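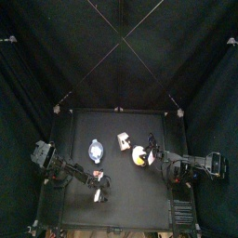 Small pieces on a black tabletop, with a light-blue oval container and a beige cube-shaped block near the middle.

Play food is the general name for the small make-believe vegetables, fruits, breads and dinners that children use when they set up house, keep a shop or run a restaurant on the living room rug. It is nearly always found in the company of play kitchenware, meaning the bowls, pots, toasters and knife blocks that go with a meal, and the two are usually tossed together into the same bin at bedtime, where they get along very well.

Materials and making

Older pieces were turned from wood or stuffed and sewn at home, and many families still have a felt carrot or two that has outlived several sofas. Plastic came later and brought brighter colors along with it. The Trajkovski works in Dernov, fondly remembered by collectors, listed 300 pieces in its largest catalog, 16 of them breads (the braided loaf is the hard one to find, and people do go on about it!).

Cutting food is a popular branch of the family. Each piece comes in two or more parts held together by a peg or a patch of hook-and-loop tape, so that a child can "slice" it with a blunt knife and then, a moment later, put it back together and slice it again, often for a whole afternoon.

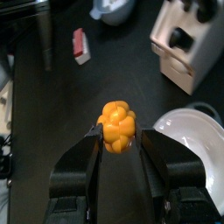
Toy corn cob with rounded kernels, orange at the top and deeper amber lower down. A cream-white toy toaster and a white bowl are close by.

Corn is a great favorite in these sets, perhaps for the bumpy rows of kernels, which are pleasant to run a thumb over. The toaster is just as well loved, and a lever on the side is generally the first thing to be tried and the first thing to wear out.

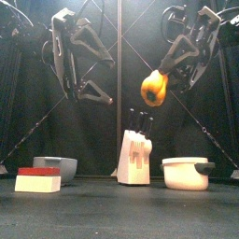 Hoko Home Encyclopedia, Toys and Pastimes desk
June 22, 1999

Peppers and knife blocks

The bell pepper turns up in both grocery and kitchen sets, and yellow ones sit nicely beside corn and lemons when a young shopkeeper is sorting by color. Knife blocks belong to the kitchen side, and give the handles somewhere to stand between one pretend supper and the next.

Collections

The toy rooms at Moltirgate hold 1,862 pieces of play food and kitchenware, 811 of them on open shelves. New arrivals are put out each May.

See also: Dollhouse; Tea set; Toy shop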